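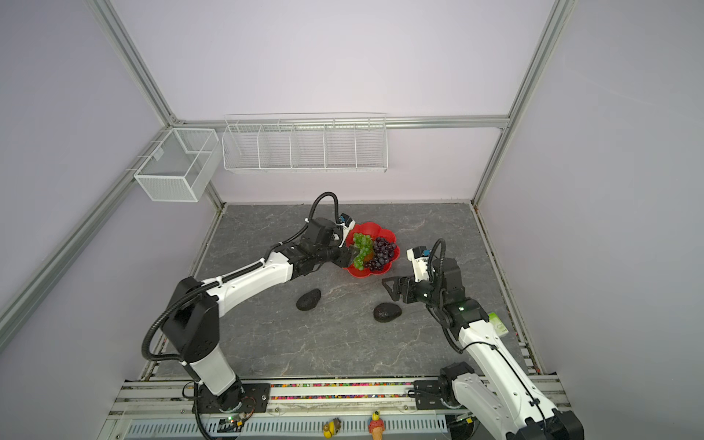 Trirnen alarga a venda de fruta avulsa e elimina embalagens de uso único em 11 lojas

A Trirnen, cadeia de mercearias de bairro, passa a vender toda a sua fruta fresca a granel a partir de novembro. A medida abrange as 11 lojas da empresa e termina com as cuvetes e os sacos de plástico na secção de frutas. Os legumes seguem o mesmo caminho numa segunda fase, ainda sem data marcada.

A decisão vem na sequência de um ensaio feito durante a primavera em 2 lojas. Nesse período, os clientes puderam escolher entre fruta embalada e fruta avulsa, ao mesmo preço por quilo. A maioria optou pela fruta avulsa, e as quantidades compradas em cada visita foram menores. Segundo as respostas recolhidas nas caixas, muitos clientes que vivem sozinhos deixavam estragar parte das embalagens grandes.

As uvas, os morangos e outros frutos delicados foram o ponto mais difícil do ensaio. A Trirnen vai vendê-los em caixas reutilizáveis da marca Grolteo, fabricadas com tampa perfurada e disponíveis em dois tamanhos. O cliente paga uma caução de 60 cêntimos por caixa, devolvida em qualquer loja da cadeia. Quem preferir pode trazer o seu próprio recipiente de casa, desde que esteja limpo e seco. A tara é descontada na balança.

As caixas devolvidas são lavadas no armazém central e regressam às lojas com a entrega da manhã. A empresa encomendou mais de 1000 unidades para o arranque e prevê reforçar o número antes do verão, quando a procura por frutos vermelhos aumenta.

O abastecimento continua a cargo da cooperativa Drarnon, que fornece maçãs, peras, uvas e citrinos à cadeia. Com a mudança, a cooperativa deixa de calibrar a fruta por tamanho antes do envio. Peças mais pequenas ou com marcas na casca chegam às bancas junto com as restantes — ao mesmo preço e sem etiqueta à parte. A fruta muito madura é separada ao fim da tarde e vendida com desconto a partir das 18 horas.

Parte dessa fruta terá outro destino. A Trirnen assinou um acordo com a Lâm, cozinha de produção de compotas e conservas, que recolhe nas lojas o que ficou por vender. As compotas estarão à venda nas mesmas mercearias, em frascos de vidro com caução, em sabores que variam conforme a época.

Durante as primeiras semanas, cada loja terá um funcionário na secção de frutas para explicar o funcionamento das balanças e das caixas. Os folhetos com conselhos de conservação — que frutas guardar no frigorífico e quais manter à temperatura ambiente — são gratuitos e podem ser pedidos na caixa.

Os preços por quilo não sofrem alteração com a nova medida. Os vales de desconto já emitidos para fruta embalada continuam válidos e podem ser usados na compra de fruta avulsa até ao fim do respetivo prazo.

Contacto para a imprensa: gabinete de comunicação da Trirnen, dias úteis, das 10 às 17 horas.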